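Skip to content
Home Forum Getting Found Online Members Log in

We use cookies to remember your login. By staying on this page you accept them.

My business listing shows the old address after moving

Posted July 2023 by Grulis

Hello everybody. I have a small shop for sewing machine repair, and in March we moved to a new street, 2 miles from the old one. I changed the address on my website the same day, but the map listing still sends people to the old building. Last week 7 customers called me from there, and one was quite angry. I sent the correction twice and both times it was refused without any reason. Should I delete the listing and make a new one? I have 40 reviews and I am afraid to lose them.

Testgate
Please do not delete it. The reviews belong to the listing, and with a new one you begin from zero.

I had the same problem with my bakery. My address was correct on my own website, but 9 other directories had the old one, and some of them I did not even remember joining. I made a list on paper and corrected them one by one. It was boring work and took me two evenings. After this I sent the correction again, and it was accepted.

Check also that you write the address always in the same way. If you write "Suite" in one place, do not write "Unit" in another. When they ask for proof, send a utility bill with the new address and a clear photo of your sign from the street – the business name must be the same on both. And put a note with a small map on the door of the old building, if the new tenant allows it.

Shirima
just make a new one, it is faster. I did it and lost only a few reviews

Gindden
I would not follow the advice above. Two listings for one business can be marked as duplicates, and then you may have trouble with both.

I agree with Testgate, and I want to add one thing. Look at who is the owner of the listing. In my case it was registered with the email of a web designer from years ago, so my changes counted only as suggestions from a visitor. I had to request ownership first, and then the new address was saved without a problem. Change the opening hours and the phone number in the same visit if they are different now.

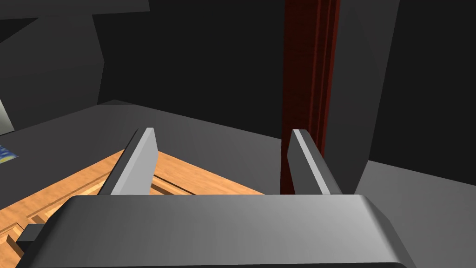
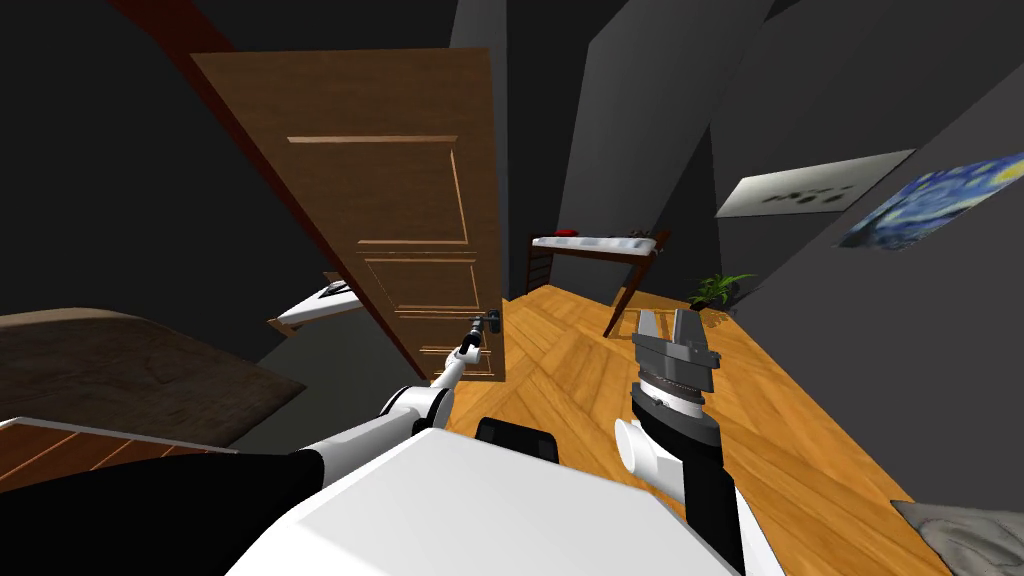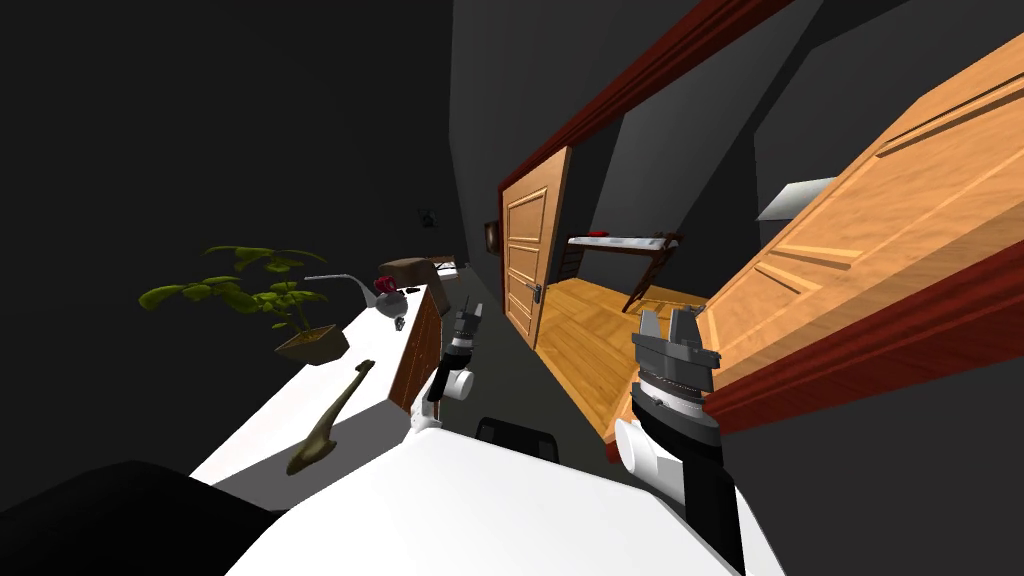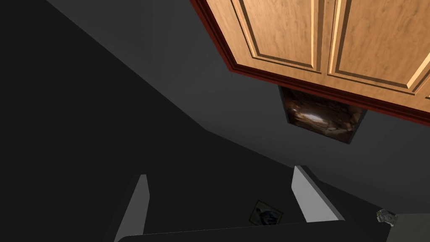 Page edited by Grulis

Update from me: the owner was an old email of mine, which I can still open. I have started with the directories and will write again when the address is changed. Thank you for the help.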